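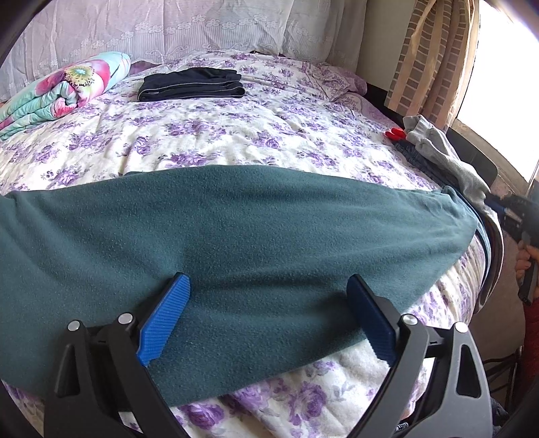
HOME TECH | March

Bed-making robots still have a lot to prove

Two fingers can pinch a fleece blanket. Whether a machine can make the bed is another matter, and Bromari has yet to settle it.

The company says it has collected 2434 bedroom runs for its chore software, Zutov. It gave no figure for beds finished without help.

"A blanket is the easy part," said Glenys Probert, who managed hotel housekeeping for 16 years. "Show me jeans, a sock and a rumpled sheet, all sorted before checkout."

Bromari has set no price or sale date.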